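Status: partial. Read the limits section before you quote anything from this to a manager.

# Mescombe table chores

A small set of recordings of one arm with a two-fingered gripper doing light tidying on a white table. It was put together by Sumeya Gebru and Hüsnü Taşdemir at Garnberg to settle an argument: can a machine clear up after tea yet? Our answer so far is no, or only if you set the table out for it first.

## What the tasks are

Each recording covers one chore, given as a plain sentence:

- move the cloth to the plate
- put the fruit in the bowl
- put the ball in the pail

The fruit is toy fruit. Real bananas bruise and real strawberries squash, so a good score with toys says very little about a kitchen. We say this early because the last version of this file didn't, and people drew the wrong lesson.
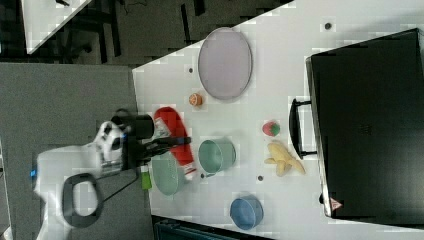
*Cloth task: gripper at the table edge, red cloth just past the fingertips.*

Cloth is where we expect the most trouble. A bowl keeps its shape when you miss it by a finger's width — a towel lying flat gives the gripper almost nothing to close on. Moving a cloth is also the easy half of the job. Folding it, wringing it out or wiping up a spill with it are not in this set, and we would be wary of any demo that skips from one to the other.

## How we score

A run passes if the named item ends up where the sentence says and nothing else has left the table. Time is noted but doesn't count. Nudging a neighbour doesn't count either, which is generous. Hüsnü wanted it to be a fail and may get his way in October.

There are 13 task sentences in all, 9 of them about hard objects. A run that needs a hand from a person is marked `assisted` and must not be added to the passes. The Vustdale summary did add them. Please don't copy its table.

## Limits

- One arm, one gripper. Two-handed chores are out.
- Items start apart or lightly overlapping, never in a heap.
- Lighting is ordinary office lighting, with no dark runs.
- Roughly 2 hours of footage, far too little to train on alone.

## Files

`tasks.csv` has the sentences, `runs/` has the recordings and `scores.csv` has the results with a free-text note. Read the notes. Three runs passed by what I'd call luck, and the pass column won't tell you which.

Last edited 2020-09-25, S. Gebru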